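Celtwood Pauses Gripper Sessions After Pinch Fault

Celtwood has suspended part of its household handling program after a fault in the hand-held grippers used by its operators caused the fingers to close without a command. One operator received a bruised fingertip. The injury was treated on site, and the operator returned to other duties the same afternoon.

The company said in a statement that the fault was traced to the control board supplied with a recent batch of tools. When the trigger was released slowly, the board could read the movement as a fresh squeeze and drive the fingers shut again. The second closing came less than a second after the first, at a moment when operators often reach forward with the free hand to steady or reset an object.

The program, known internally as Lakisley, records people carrying out ordinary tasks at tables and counters with a gripper held in the hand. The recordings are used to train robot arms to do the same work. Operators handle dishes, cloths, stationery and small appliances, and each session may involve dozens of short repetitions.

According to the statement, 1,269 sessions had been completed with tools from the affected batch before the fault was confirmed. Celtwood has reviewed the logs from all of them and found unexpected closings in 100. In most of those cases the fingers closed on nothing, and the operator carried on without filing a report.

That lack of reporting has drawn criticism. An internal review completed in December found that the session form had no space for a tool fault unless the session was abandoned. Operators who saw a brief second closing and finished the task had no simple way to record it. The review also found that the written instructions told operators to keep the free hand clear while the fingers were moving but gave no guidance for the period just after release.

Derkum, which assembles the grippers, has agreed to replace the control board in every tool from the batch at its own cost. The firm said the fault did not appear in its bench tests, which used a motorized trigger that always released at the same speed. It has since added a slow-release test and a limit on closing force during the first two seconds after the fingers open.

Sessions using older tools have continued at the Chuensuk site, where the work is limited for the present to light tabletop objects. Operators there must now wait for a status light on the handle before reaching into the work area, and any unexpected movement ends the session.

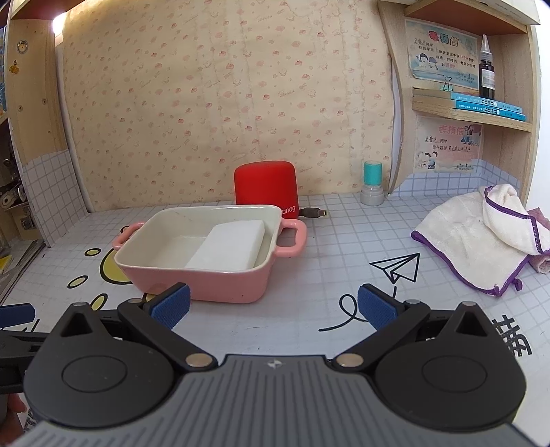 The new wait is too long to be practical and people will start to skip it once the repaired tools are back, according to one operator at the site, who asked that the older form of trigger guard be fitted as well. The operator said a physical guard would protect a hand even when someone was tired or working quickly.

Celtwood said it was considering the guard but had concerns about its effect on grip and on the quality of the recordings. A decision is expected after the first repaired tools have been tested with operators of different hand sizes.

The recordings from the affected sessions will be held back from training until each has been checked. Some 1,815 hours of material are under review, including sessions in which no fault was logged. The company said that a double closing left in the data could be learned as part of the task and repeated by a robot arm working near a person.

Operators whose sessions were canceled will be paid for the scheduled time. The session form has been revised to include a tool fault entry that can be filled in at any point, and past operators have been asked to report any similar movement they remember. Reports may be made by phone or in writing to the site office between 8 a.m. and 5 p.m.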